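Arruda Zip Lunch Bag, Navy

Item 468
Made for Trasness by Cillis

The Arruda is a plain zip lunch bag for people who carry the same sort of lunch most days and want something that fits in a desk drawer afterward. It is the smaller of the 2 bags in the Arruda line. The larger one, the Zondomora, has a shoulder strap and is sold on its own page.

The bag is dark navy and has one main compartment. It closes with a single long zipper with a metal ring on the pull. We went with a ring after customers told us the old flat tab was hard to grip with gloves on, and it is large enough to hook with one finger. The handle is a fabric strap in the same navy as the body.

What fits

A sandwich or a medium food container, a piece of fruit and a small snack will go in without forcing the zipper. A tall water bottle will not. If you carry a bottle, put it in your work bag or look at the Zondomora.

Put the container in first, flat against the bottom, and fill in around it. Whole vegetables such as a cucumber go in last, lying along the side. Soft fruit is better on top. The sides give a little, so odd shapes are fine, but if you have to pull hard on the zipper the bag is too full – take something out. Most of the zippers that come back to us for repair were closed over a container that was too tall.

The bag is not insulated. It will keep a lunch together and out of sight, but it will not keep it cold. Use an ice pack if you are carrying meat, fish or dairy, and allow for the space it takes up.

Care

Empty the bag at the end of the day and leave the zipper open overnight. Wipe crumbs out with a damp cloth. For spills, hand wash in cool water with a little dish soap, rinse well and hang it up by the handle. Do not put it in the dryer. The navy can bleed slightly in the first wash, so keep it away from light-colored towels.

If the zipper gets stiff, rub a plain candle along the teeth and work the slider back and forth. 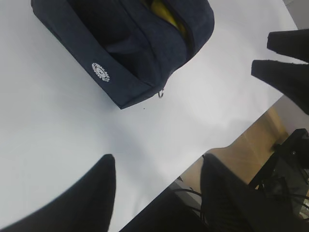
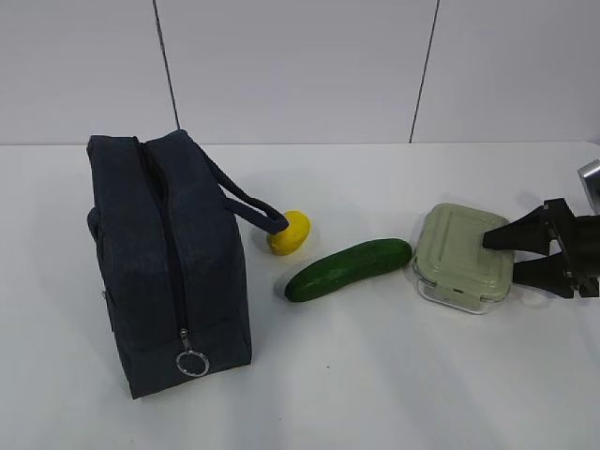

Ordering

Single bags ship from our own stock. Schools and offices can order by the carton, 12 bags to a carton, and orders of 100 bags or more are made up separately and take longer to leave the warehouse. Carton orders placed in December go out after the holidays.

Navy is the only color at present. We had a gray for a while and dropped it – it showed every mark.

Repairs

Zippers, pulls and handle stitching are repaired free for the first 2 years. Wash the bag before you send it and put a note inside with your name, return address and what is wrong. Marama Stubbs handles repairs. For carton orders and invoices, write to Si-eun Ki through the contact form and give the item number.

Page last updated in December

We use cookies to remember your cart. By continuing to use this site you accept our cookie policy.

Contact | © Trasness | Back to top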